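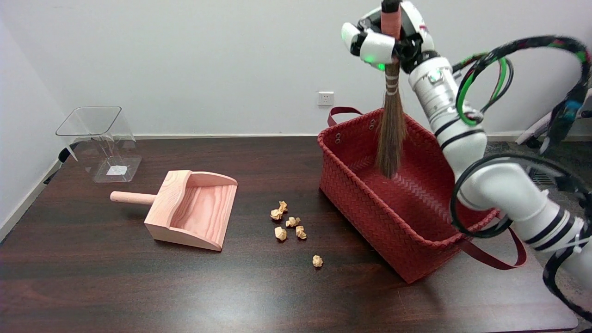
You never know what the next room is going to want from you, Lucimara Sales told us, and as far as she was concerned that settled the matter of why she had finished Grivunbridge with a full bag. The next room, in her case, was the closing credits.

4. Hoarding at the end of the game

Her save file was one of 1012 final saves that players sent us for this part of the study. We asked for the last save made before the fight with the Abbot, the point past which nothing in the bag can be sold, traded or carried into a second run. A healing draught held at that moment can be drunk in the next half hour or never. Most of them are never drunk.

Players of role-playing games have long joked about this, and the jokes are accurate. What they leave out is that the behavior isn't evenly spread across the bag. Cheap bandages get used. So do arrows, including the expensive kind, which players tend to fire off with no sign of regret. The items that survive to the end are the ones whose description contains a promise. In Grivunbridge the worst offender is the Saint's Cordial, which restores full health to the whole party and is described in its tooltip as "the last of its kind." There are seven of them in the game. The tooltip doesn't change.

4.1 What the tooltip does

We first assumed that price was doing the work. The Cordial sells for 3000 crowns at the market in Fontes, and a player who has just sold a horse to buy a hat might fairly think twice before drinking one. But the Pilgrim's Key, which costs 2000 crowns and opens any one locked chest, is used freely and often badly (a popular target is the chest in the Fontes lodging house, which holds a turnip). The Key's tooltip reads "opens one chest." It makes no speech about itself.

This agrees with what players told us in the follow-up interviews, with the usual warning that people explaining their own inventories are not the most reliable of narrators. Vaughan Partington described the Cordial as being "for emergencies." Asked what he would count as an emergency, he mentioned losing two party members in a boss fight. His own save history shows this happening to him several times on the ferry level. He reloaded each time. Reloading cost him the walk back from the tollhouse, with its unskippable conversation about eels, and he evidently thought this a fair price for keeping the bottle.

Reloading is the hoarder's real consumable. It is never short in supply, it has no tooltip, and in games that allow free saving it will beat any potion the designers care to brew. Players in our interviews rarely thought of it as a cost at all. They remembered the potions they had saved and forgot the evenings.

4.2 The Boltov comparison

Boltov gives us a useful contrast, being built by much of the same team on much of the same engine and having almost nothing else in common with Grivunbridge in the way it treats a player's belongings. In Boltov, food spoils. Medicine spoils more slowly, though it does spoil, and the player is told so by a small gray icon that was the subject of a long and bitter thread on the game's forum. An update in April made the icon larger, which pleased neither side.

Figure 3. Tabletop with a wooden dustpan, a clear open-topped container and an orange woven basket.

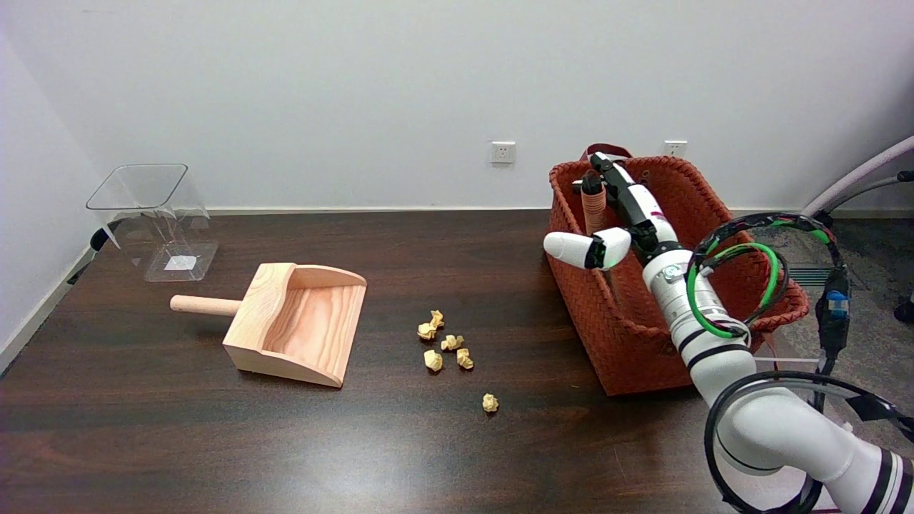

Spoilage does what one would expect, up to a point. Players in Boltov drink their medicine. They drink it early, too, often at nearly full health, on the principle that a tonic wasted in the stomach is somehow less wasted than one wasted in the bag. Several admitted to picking fights in order to have something to heal. What spoilage didn't do was make them any happier about it. The same players who apologized to us for hoarding in Grivunbridge spoke of Boltov's clock with real resentment -- one had written a mod to remove it, and then stopped playing, having nothing left to worry about.

There is also the problem of the snow globe. Boltov has a single item that can't spoil, a snow globe that calms any hostile animal once. It is not rare by the standards of the genre and its description is flat. Players saved it anyway. Put one thing that keeps into a bag of things that rot, and it seems to pick up all the saving that had nowhere else to go. We hadn't planned to measure this and our data on it are thin, so we offer it as a remark and leave the snow globe to someone with a larger grant.

4.3 Limits

Our sample is made up of people willing to find an old save and send it to strangers, and such people may well be hoarders by temperament. The collection closed on August 30, 2024, before the Granville expansion added a vendor who will buy Cordials right outside the Abbot's door, and saves made since then would need to be treated separately. We also can't tell a player who saved a Cordial from one who forgot it was there. The menus in Grivunbridge sort by date found, so that an item picked up early sinks to the bottom of a very long list, below the turnips. Some of what we are calling restraint may be scrolling.

Section 5 takes up the related question of why players who won't drink a potion will readily hand it to a companion who is about to leave the party for good.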